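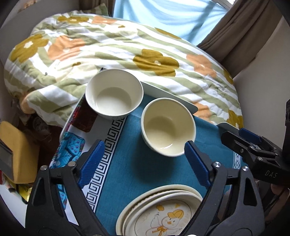 Bowls and plates, seen from the hand-held gripper.

A thread on the software side of our table-clearing work, as a few people asked what we do with views like this one once they reach the desk. Short version: we cut them up, label them, argue about the labels and then find the clocks were wrong.

The two white bowls are the same shape and the same colour, and they sit side by side. For a person that is no trouble at all. For our tracker it is the worst thing on the table. If one leaves view and comes back, the tracker has to decide which one it is looking at, and it used to toss a coin.

The old tracker (Prelis, for anyone who followed the September thread) matched objects on appearance alone. Fine with a red mug and a green one. With matching crockery it swapped identities, and every swap turned into a made-up movement in the training data. The policy then learnt that bowls can jump.

What we do now: each object gets a position in the table frame as well as an appearance vector, and a match has to satisfy both. If the camera pose is uncertain, the position gate opens wider. If the gate is wide enough to take in both bowls, the tracker stops guessing and marks the segment as ambiguous.

Ambiguous segments go to a person. Lavanya Reddy wrote the review page for that. It plays the segment with both candidate tracks drawn on it and you press left, right or drop. Most take a few seconds each. I use drop more than she does and we have agreed to differ.

Next thing, the stack of plates. Perception says 'plate' and gives you one mask, mostly the top one with the duck on it. The rims underneath come out as a thin smear. A planner that believes there is one plate will put its fingers at the wrong height.

We now fit rims first and objects second. Each curved edge is a candidate rim, and rims that share a centre line become a stack. The planner is given the top rim height and a 'stack below' flag. It is not given a plate count. The lower rims are too unreliable for that and nothing downstream needs the number.

The duck is a nuisance of its own. Printed pictures on plates get picked up as objects by the open-vocabulary detector, which was very pleased with itself over this one. We reject any detection whose depth is flat against its parent surface. Crude, but it has held up so far.

Same story with the Greek-key border on the tablecloth. Repeating patterns give the visual odometry lots of lovely sharp corners which all look alike, so it can slip by one repeat and not notice. You get a pose that is smooth, confident and shifted sideways.

Shadi Shboul's fix was to cap how many features may come from any one patch of the view. The big flowers on the quilt are much better anchors than the border, as they are large and irregular in how they fall. After the cap, slips by one repeat stopped showing up in our test set. I would not claim more than that.

The finger pads are always in view, so we mask them for odometry. If you leave them in, part of the view never moves with the room and the solver drags the whole trajectory towards standing still. We do keep them for one job – jaw opening is read from the distance between the blue pads.

The harder case is a second gripper coming into view, as on the right. The pad filter was written with one device in mind, so any blue pad counted as ours. The opening estimate would leap each time the other one came close. It now only accepts pads inside the region where our own jaws can physically be.

Then timing. Each device keeps its own clock and stamps its own frames. We line two streams up by cross-correlating their motion, and that works well if both are moving and badly if one is being held still. A still stretch gives a flat curve and the code picks whichever peak is tallest, however silly.

We lost most of a week to this. A batch processed as Nevik came out with an offset of 200 ms between the streams, every check passed, and the learnt handovers were all slightly early. The check only asked whether an offset had been found. It did not ask whether the peak was any good.

Now the aligner reports peak sharpness, and a flat one fails the batch. Streams are resampled to 60 Hz after alignment. We used to resample before, which blurred the very thing we were measuring. That change was a single line and I am still a bit cross about it.

Still open: white bowl on or near a white tray. The edge between them is weak and the mask leaks into the tray. Depth helps in good light and not much otherwise. Lavanya wants to train on more of these, I want a better edge term. We will probably end up doing both.

The tracker and the aligner will go into the next Vultley release, with the review page after that. The config format has changed, so old files need the converter. Replies are open if you have a pattern or a plate that breaks things.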